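News > Members > Building

Posted in March by the Olis Building Desk
Last updated: March, 4:10 p.m.

Roof noise and the summer heat

The results of the winter survey on the Flasum Street building are in. We sent out 149 forms and got 96 back. The most common complaint was noise during heavy rain, followed by heat on the upper level after lunch.

Both problems start with the roof. Bare metal roofing carries sound well and gives off heat for hours once the sun has been on it. The last insulation work was done on the old office side only, and the larger hall was left as it was.

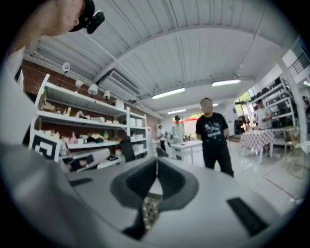
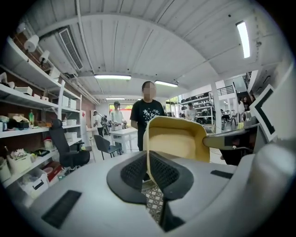
We asked for two quotes. Ueda Roofing priced a spray layer on the underside at 690 dollars per bay. Feline Interiors suggested hanging panels, which cost less but would have to come down each time a light needs changing. The building desk prefers the spray – it takes longer to put in, but it helps with the rain noise as well as the heat.

Work would be done one bay at a time, in the evenings after 6 p.m. Anyone who stores things on the high shelves will need to move them before their bay is started. A list of bays and weeks will go up by the side door.

More than 67 of you asked for extra fans in the meantime. We have ordered a first batch and will put them on the upper level. Please switch them off when you leave, and keep the cords out of the walkways.

Comments on the two quotes can be left at the front desk until the end of April.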